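Vacancies | Part-time | Home services
3 min read

Tidying assistant, evenings and Saturday

Hodima sorts out other people's living rooms. We go in with boxes, we put things in the boxes, and we leave with the feeling that we own too much ourselves. Since spring we have looked after 600 homes, most of them containing at least one drawer that should have been dealt with under a previous government.

We need one more pair of hands for the Pludar side of town. The work is small stuff: toys, hair clips, pens, blocks, chargers for phones that died years ago. Wardrobes and garages belong to our sister team, Drurora, who have a van and stronger opinions about lifting.

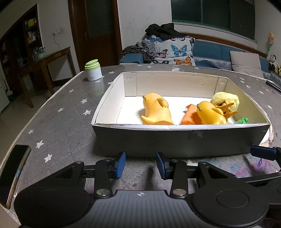

Small things, one box. Two yellow ducks, an orange block and a hair clip, with the sofa still to do.

You would work 10 hours a week, mostly after tea, when families are in and can be asked whether a fuzzy ball is treasured or merely present. Ask every time. We once binned a bottle top in Neagu Street and had to write a letter.

You'll need to be able to:
- tell a toy from a piece of a toy
- fold a blanket alone
- get pen off a table top without taking the table top with it
- move a heap of clothes from a sofa without passing comment on it
- be polite to children about their filing systems

Experience is welcome but we can train you. Previous starters have come from a library, a fish counter and the army, and the fish counter did best. Shifts start at 5pm and finish by 8, except on Saturday, when we do mornings and somebody brings buns. Boxes, labels and cloths are supplied. Knees are your own.

To apply, send us a page about yourself and a list of whatever is on your table at the moment. Please don't tidy it first. Applications close at the end of March, and short chats will be held at the Neagu Street office, up the stairs, past the boxes.

We use cookies to remember your search settings. Accept | Manage choices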